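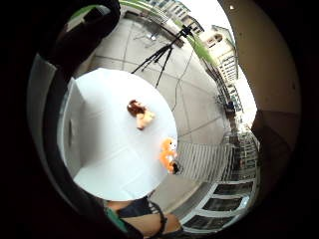 Brestow toy library reopens with longer hours

14/07/2020

The Brestow toy library is open again, and it's bigger than ever! Families can now borrow from 510 toys, games and puzzles, up from 332 in January, and the new room on Gadanik Street has enough shelf space that almost everything can be out at the same time. At the old place, half the collection lived in boxes and you had to ask for it.

Borrowing works the way it always has. A family card lets you take home up to four items for three weeks, and you can renew once by phone if no one else is waiting. Cards are free for anyone living in Brestow or Nivivach – all you need is something with your address on it. At last count 194 families had one, and the library would love to reach 300 by the end of the year.

Soft toys get their own section for the first time, next to the window. They've always been the most borrowed thing for children under three, and plenty of them go out again the same day they're back on the shelf. Every one is washed between loans, so returns take two days to show up in the catalog. If your child has fallen hard for a certain bear (it happens a lot!), ask at the desk about a longer loan.

The wooden train sets are back too, sorted into full kits with a track plan in each bag. So are the floor puzzles, all checked for missing pieces over the spring. Nine didn't pass and have gone to the craft shelf, where you can take pieces home for nothing.

A grant from the Mahasneh Fund paid for the shelving and for a ramp at the side door, so strollers and wheelchairs can finally come straight in from the parking lot.

Hours are 10 to 5, Tuesday through Saturday, with a late evening on Thursdays until 7. For now, six families can be inside at a time and adults are asked to wear masks. You can also order by phone and pick up your bag at the side door. Toys borrowed before the closure can come back any time through the end of August, with no late fees.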